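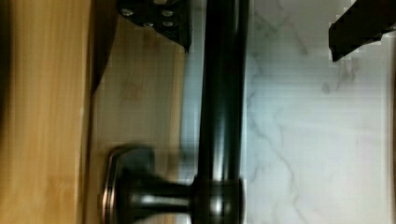 **Speaker notes – Collecting examples in real kitchens**
Jirasbridge meet-up, 25 minutes plus questions. Talk runs from the second slide; leave the first one up while people sit down.

## 1. Who we are (2 min)

- Name, job, thanks to Lorena Espinoza for the invitation.
- I run data collection at Tarkitz. There are four of us on it, and Mojtaba Sadeghi trains the models.
- Say early on that this is a talk about recording. Model questions go to Mojtaba, second row.

## 2. The task (4 min)

One task for the whole talk: turn a kitchen tap on, then off again. A person guides the gripper through it and we record the wrist camera and the joint positions. The model learns to copy.

People expect this to be easy. Go through what changes from one kitchen to the next:

- where the handle sits – side of the spout, top of the spout, separate on the worktop
- which way it moves, and how far
- finish: chrome, brushed steel, white, dark bronze
- what's behind it

Spend a minute on dark finishes. A glossy, nearly black tap beside white marble is hard on a small camera. The marble is bright, the metal is dark, and what you mostly get from the metal is a few highlights along its length. The stone and the wood take up a lot of the view and tell the model nothing about the handle.

**Pause here. Ask who has worked with shiny objects.** Usually a few hands.

## 3. How we record (6 min)

A session is one kitchen, one operator, one helper. The steps:

1. Wipe the camera cover.
2. Lock exposure on the worktop, then check the tap is still readable.
3. Record ten practice runs and bin them.
4. Record the real runs, moving the start position each time.
5. Helper marks each run good, bad or unsure before the next one starts.

Step 5 was Wiremu Cartwright's idea. We used to mark runs the next day from the video and we got it wrong a lot. From a wrist camera the fingers can hide the moment of contact. The helper standing at the sink can see it.

Mention Jellell, our labelling tool. Don't demo it, the wifi here is poor.

## 4. Numbers (4 min)

- 452 runs kept so far
- 14 kitchens
- 87 runs marked unsure, held back and not in the 452

Somebody will ask why we keep the unsure ones. Answer: Zoi Kouris goes through them once a month and most turn out to be blur. The handle smears for a few images in a row when the arm moves quickly. We don't throw a run out for blur alone any more. The arm will move at that speed when it's working, so the model needs to see it.

## 5. What went wrong (5 min)

- **Compression.** In March we turned the video quality down to save disk space. Blocky edges around the fingers, faint bands across plain surfaces. Mojtaba noticed before we did. Some 200 runs had to be recorded again.
- **Same operator.** Amedeo Fabbri did the first three kitchens alone. He always comes in from the left, so the model did too.
- **Loose bolts.** Check the bracket at the start of every session. If it shifts, the camera view shifts with it and the runs don't match.

If time is short, cut the bolts.

## 6. Next (2 min)

Zuccaro are lending us their show kitchens, mostly two-handle taps. After that, shower controls. Wet floors are still an open problem and we haven't written the safety sheet.

Put up the contact slide. Questions.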